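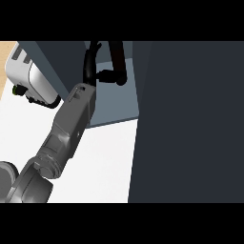

Simulated view of two robot arms with two-fingered and other gripper tooling, one gray and one white.

Equipment Planning Coordinator, Robotics
Prasora, Barrera site
Posted 2026-03-13
Job reference 2066

Prasora is hiring an equipment planning coordinator for its robotics group at the Barrera site. The group builds work cells for customers who pack and sort small parts. Cell layouts are worked out in simulation before any purchase order goes in, and this job sits between the people who draw the layouts and the people who pay for the hardware.

You will report to Tomoyo Murakami, equipment planning manager. The position is full time and on site, with one day a week from home after the first three months.

What you will do

Keep the equipment budget for the Jaketell line up to date, including arms, grippers, mounts, cabling, spare parts and service contracts.
Read layout files from the simulation team and turn them into parts lists.
Ask suppliers for quotes and put them into a comparison the engineers can use. We need lead time, warranty terms and the cost of replacement fingers shown separately from the price of the arm.
Check floor space and power needs with facilities before an order is approved.
Track deliveries and returns in Darnine, our purchasing system. Training is provided.
Prepare the replacement plan each August. It covers the next two budget years.

What you need

At least two years of work in purchasing, production planning or lab operations.
Good spreadsheet skills. You will be given a short exercise at the interview.
Enough comfort with technical drawings to ask an engineer the right question about reach or payload. An engineering degree is not required.
Clear written English. Much of the job is email with suppliers.

Experience with leased equipment is useful, as is any time spent around industrial arms. You do not need to know how to program one.

Pay and benefits

Starting pay is $1,457 per week. Health and dental coverage begin on the first day of the month after you start. Parking is free. Overtime is rare outside the August planning period and has to be agreed in advance.

How to apply

Send a resume and a cover letter of no more than one page to Sadao Ogura in Human Resources, Room 403, Barrera site, or use the application form on the careers page. Put the job reference on your letter. Tell us about one equipment purchase you worked on and what you would change about how it was planned.

First interviews are by phone and take half an hour. Second interviews are held at Barrera and include a walk through the assembly floor. Closed-toe shoes are required for the visit.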